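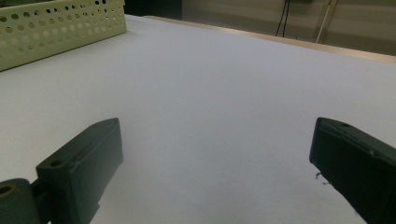 Unit 6. Sequencing and Synchronization in Electronic Music

Reading before class: chapter on clock signals, pages 88 to 97 of the course reader. Bring headphones and the session file from Unit 5.

6.1 Terms

Tempo is given in beats per minute (BPM). A beat in this course is always a quarter note unless the handout says otherwise.

A step is the smallest position on a sequencer grid. The usual grid has 16 steps to a bar of 4/4, so that one step is a sixteenth note.

A clock is a stream of regular pulses sent from one device to another. The device that sends the pulses is the leader. Devices that count them are followers.

Resolution is the number of pulses in one quarter note (PPQN). MIDI clock runs at 24 PPQN. A sixteenth note is therefore six pulses long. Older drum machines may use 48 PPQN, and many modular sequencers advance one step for each pulse received. Connecting two devices with different resolutions without a divider gives a part that runs at double, half or quarter speed.

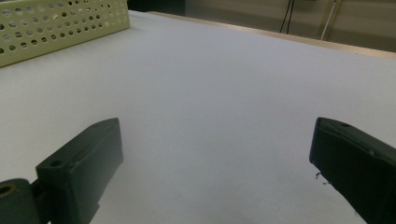
Department of Music Technology, Jestville College
Course handout, Electronic Production II. Instructor: Birger Amundsen

6.2 Working out step length

Length of one beat in milliseconds = 60,000 / BPM
Length of one sixteenth = beat length / 4
Length of one MIDI clock pulse = beat length / 24

Worked case: the class track "Nakpan" is at 102 BPM.
Beat: 588.2 ms
Sixteenth: 147.1 ms
Clock pulse: 24.5 ms

Keep one decimal place. Delay times in the lab units are set in whole milliseconds, so round at the end and not before. Rounding the sixteenth to 147 ms and then multiplying by 16 gives a bar of 2352 ms, against a true value of 2352.9 ms. The error is too small to hear in one bar. Over 40 bars it reaches 37.6 ms, which is heard as a flam against the kick drum.

6.3 Swing

Swing delays every second sixteenth. It is written as a percentage, where the figure is the share of an eighth note taken up by the first sixteenth of the pair. 50% is straight. 66.7% is a full triplet feel. Most house and garage material falls between 54% and 62%.

At 102 BPM the eighth note is 294.1 ms. With swing at 58% the second sixteenth starts 170.6 ms after the first. The straight position is 147.1 ms, so the note is 23.5 ms late.

Some manufacturers count swing from 0 to 100, with 0 as straight. Check the manual before copying a setting from one machine to another. If there is no manual, record two bars of closed hi-hat and measure the gaps in the editor.

Swing applied in the leader is not always passed on to the followers. MIDI clock carries tempo only. Each follower must have its own swing setting, or the notes must be sent from the leader as note data.

6.4 Latency and jitter

Latency is a fixed delay between the clock pulse and the sound. It can be corrected by moving the recorded part earlier, or by a negative track delay.

Jitter is variation in that delay from one pulse to the next. It cannot be corrected with a single offset. Common sources are a heavily loaded USB hub, clock and dense controller data on the same port, and long chains of MIDI thru connections.

Test procedure:

1. Set the leader to 120 BPM, swing off.
2. Program a rimshot on each beat in the follower, with no reverb or delay.
3. Record 16 bars to a new track.
4. Zoom to sample level and note the start of each hit.
5. Subtract the expected position from the measured one. The mean is the latency. The difference between the largest and smallest value is the jitter.

At a sample rate of 44.1 kHz, one millisecond is 44.1 samples. In last term's test the follower in Room 13 had a mean offset of 1389 samples, or 31.5 ms. This was traced to the audio buffer setting and not to the clock.

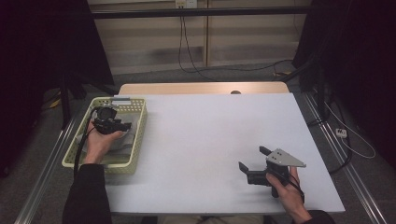
Fig. 6.1. Basket and hand-held devices at a white board.

6.5 Pattern length and phase

Two patterns of unequal length played against one clock will drift in phase and then meet again. The distance to the meeting point is the least common multiple of the two lengths.

16 against 12 steps: meet after 48 steps (3 bars)
16 against 13 steps: meet after 208 steps (13 bars)
16 against 15 steps: meet after 240 steps (15 bars)

Hakim Ngui's "Tedix", played in Unit 4, has a 13-step bass line over a 16-step drum pattern. The bass is reset by hand before the full cycle ends. Listen again from the second break and mark where the reset falls.

6.6 Assignment

Make a piece of 40 bars using two hardware or software sequencers on one clock. One pattern must have a length other than 16 steps. Hand in a stereo mix, the jitter test table, and a half page on how the offset was corrected. Name the folder Noltix followed by your surname. Due at the end of February, 5 p.m., in the course drop box.

Lab Room 13 closes at 9 p.m. Patch cables go back on the wall rack, sorted by length.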